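Final Year Project Report
Locating Objects for Pick and Place under Uneven Lighting
Project group Vellero

1. Background

Our project started from a fault in last year's work. The Plalora pick and place program could find an object on a plain table and pass its position to the arm planner, but it only did so reliably under flat light. When a lamp or window put a bright patch on the table, the detector often drew its outline around the patch or the shadow and the planner was given a grasp point well off the object.

We were asked to replace the detection step and leave the planner alone. The planner expects three values for each object: a centre, a width and an angle. Everything described below had to end in those three values, in the same message format as before.

2. Test scenes

We did not have enough time on the real arm to collect training data, so we made it in simulation. The scene generator is called Lestmont and is a Python script of about two hundred lines wrapped around the renderer. It places a bowl and one fruit on a grey table, picks a light position, and saves a view from directly above together with the true position of each object. The arm is left out of these views, as on the real system it moves clear before the camera is read.

The generator made 3,000 scenes. We removed those where the two objects overlapped or where either one was partly outside the view, which left 2,132 for training and testing.
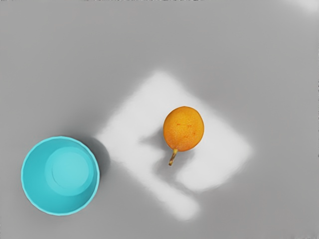 The light settings took longer than the objects. Our first version used one soft overhead light and the old detector passed nearly every scene, so it was no use for comparison. We then added a narrow beam with blurred edges and let the script move it across the table. Fruit stems were also kept in the model. They are thin, but their shadows are long enough to pull the outline to one side, and this changes the angle sent to the planner.

3. Detection

The old detector, Verbeke, converts the view to greyscale and applies a single brightness threshold. We kept it as the baseline. The new one works in two steps. A small segmentation network labels each pixel as table, bowl or fruit, and a fitting step then puts an ellipse around each labelled region. Shadows and bright patches are both labelled as table in the training data.

We also tried working on hue alone, without a network. It was quick and did well with strongly coloured objects, but hue became noisy where the table was very bright, and we dropped it.

4. Results and remaining problems

On the test scenes the new detector gave a usable grasp point in all but 11 cases. The baseline failed in 53. Most of our own failures were in the angle – the centre was fine, but a nearly round fruit has no clear long axis and the ellipse can turn either way. For round objects the planner could ignore the angle, though that would mean changing its code.

We ran the detector on the real arm for one afternoon in April. It worked with the blinds down and with them half open. We did not record enough runs to give a success rate, and the camera height was slightly different from the simulated one. The next group should measure the height first and regenerate the scenes to match before training again.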